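Search this site Search Go

Getting the smell and the tea stain out of a steel cup

Most advice on cleaning stainless cups is written as if steel were delicate and you were a chemist. I don't buy either. I have tried the tablets, the pastes and the "miracle" powders, and the dull truth is that hot water, baking soda and some patience did as well as anything I paid for. My test cups were a Jesby, which I like, and a Stumgate, which I don't, both used daily for black tea.

Before you start, smell the cup. If it smells of metal and nothing else, it is probably clean and you can stop reading. A lot of people scrub cups that only have a bit of water spotting.

What you need

Baking soda, white vinegar, a soft bottle brush or an old dishcloth, and a kettle. Skip steel wool. It leaves scratches, and I suspect the scratches hold stain better than the original finish did, though I can't prove it.

Step 1. Rinse and wash with ordinary dish soap. Yes, even if you plan to soak it. Baking soda does a poor job on a greasy film, whatever the box claims.

Step 2. Put a heaping spoonful of baking soda in the bottom and fill with hot water to just under the rim. My cups hold up to 500 ml. For a small one, 200 ml or so, a level teaspoon is plenty. It will fizz a little or not at all. The fizz means nothing.

Step 3. Leave it for 8 hours. Overnight is easiest. I tried one hour because a page on the Arnholm site swore by it, and I got a cup with a slightly paler ring in it.

Step 4. Tip it out and go over the inside with the cloth. Work the step where the wall narrows, and then the seam around the base. Those two places are where the brown hangs on, and a brush that is too wide will skate right past both of them.
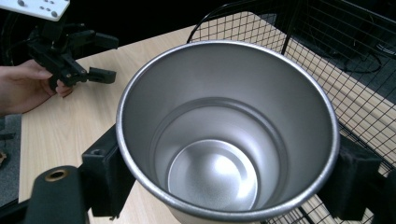 Hajji wrote in to say that the soak is a waste of a night, and that a paste of baking soda and a few drops of water, rubbed on with a thumb, takes the stain off in a couple of minutes. I tried it. It works on a light stain if you can get your hand in. On the old stuff I rubbed until my thumb was sore and then soaked the cup anyway.

Step 5. If there is a chalky white film left, that is scale, and baking soda won't touch it. Use one part vinegar to two parts water, wait half an hour, rinse well. Don't mix the vinegar with the baking soda. They mostly cancel each other out, and you end up cleaning with salty water and a nice show of bubbles.

Step 6. Dry it with a towel and leave it open, right side up. Putting a lid on a damp cup is how the smell comes back.

About bleach: no. Chlorine bleach can pit stainless steel, and I have a ruined travel mug in the garage to remind me.

A faint rainbow tint sometimes shows up after heat. It is harmless. Vinegar usually lifts it, and if it doesn't, drink your tea.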